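Tuesday, May 24, 2022

Rain again, third day. Wore the Foselley jacket to walk in from Fesham and the cuffs let water up to the elbow – sending it back. Elli says re-proof it first. She has 400 ml of wash left over from April.

Gutter barrel was full by lunch, so I emptied it. 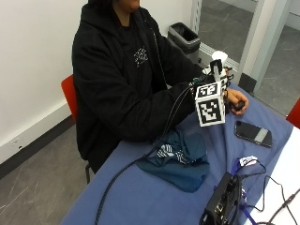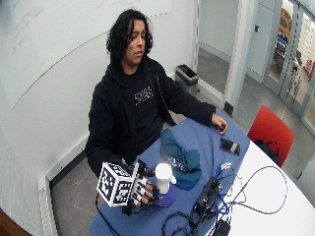
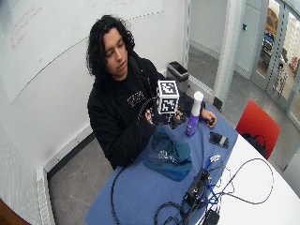 At the table, black hoodie.

Arvo brought rye bread and the last of the Honkanen cider. We had one glass each and watched the hail come over the parking lot. Shoes on the radiator overnight. Bus home if it keeps up.

Notebook pages: Elli Seppälä, Ultis | Back to top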